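Packaged snack storage and display: frequently asked questions

Last revised 30th April. Applies to all wholesale accounts supplied from the Brandari depot. Account terms are on a separate page.

What is the difference between "best by" and "use by"?

A best by date refers to quality. After it, the product may lose crunch, color or aroma, but it does not become unsafe on that day if the bag is sealed and has been stored correctly. A use by date refers to safety and is found on chilled items. Nothing in the Lulen dry range carries a use by date.

How do I read the lot code?

The lot code is printed on the back seal. The first group is the packing line, the second is the day of the year, and the last letter is the shift. Quote the whole code in any complaint. A photo of the back seal is enough if the print is legible.

What storage conditions are required?

Cool, dry and out of direct sun. Cartons should be off the floor and clear of outside walls. Dried fruit is more sensitive to heat than chips are, since its sugars soften and the pieces clump. Chips are more sensitive to light, which turns the oil. If you have one good shelf and one poor one, give the good shelf to whichever product turns over more slowly.

Why are some bags puffed up and others flat?

Bags of fried or baked product are flushed with nitrogen before sealing, which displaces oxygen and cushions the contents. Dried fruit is usually packed with little headspace. A puffed bag is normal for chips. A dried fruit bag that has swollen since delivery should be pulled and reported.

Bags packed near sea level will also expand at altitude. Accounts in mountain areas should leave slack in the row so that the seals are not pressed against each other.

Should I use a flat shelf or a sloped rack?

Either works. Sloped tiers keep the front of the bag facing the customer and make gaps easier to see. Flat shelves hold more stock for the same width but need to be pulled forward by hand. Open wire lets crumbs and dust fall through, so the surface underneath has to be wiped more often.
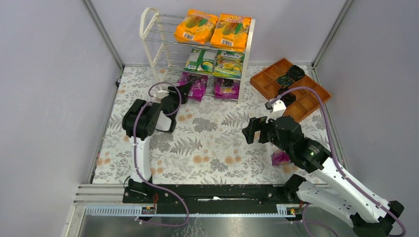

Rotation is the same for both. New stock goes to the back, older stock to the front. If a flavor is shown in more than one place, rotate each place separately and do not assume that both sell at the same rate.

How many facings should each flavor get?

Start with 2 per flavor. A single facing looks sold out as soon as one bag is taken. Review after a full delivery cycle and widen only the flavors that ran out before the next drop. The February range review found that most small accounts were carrying too many flavors and too little depth.

Can I mix the Lulen range with other brands?

Yes. There is no exclusivity on racks you own. Racks on loan under the Tetby agreement are limited to listed products, and the list is attached to the agreement.

What is the weight limit of a loan rack?

See the label on the base. Do not exceed it, and do not hang bags from the side of the rack, as this shifts the load off center. Jars, cans and bottles are not permitted on any tier of a loan rack regardless of total weight.

What can I put underneath?

Any flat, stable, wipeable surface. Cloth is allowed if it is held down and does not hang where customers can pull it. Patterned covers are fine, but check that shelf labels can still be read against them.

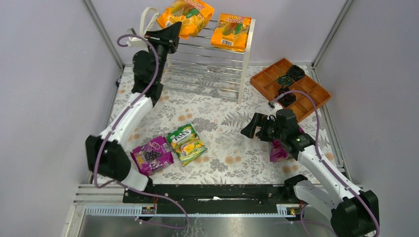 Wire rack at the back of a table with a leaf and flower print sheet.

How do I clean a wire rack?

Empty it first. Use warm water and mild detergent on a soft cloth, then dry at once. Standing water at the joints causes rust. Do not use bleach or abrasive pads on coated parts. Inspect the joints while the rack is empty and take it out of service if any rod is loose.

What is the minimum order?

6 cartons, mixed or single flavor. Orders under this are held and added to your next one unless you ask for them to be canceled.

How long do I have to report damage?

3 working days from delivery. Keep the outer carton. Crushed product in an undamaged carton is treated as a packing fault and is credited in full. Crushed product in a damaged carton goes to the carrier, Mladenović, and takes longer to settle.

Can short-dated stock be returned?

Only if it was short-dated when it arrived. Stock that aged on your premises can be marked down but not returned.

Who handles technical questions?

Angus Stubbs, product quality, through the contact form. Select "storage and handling" and include the lot code.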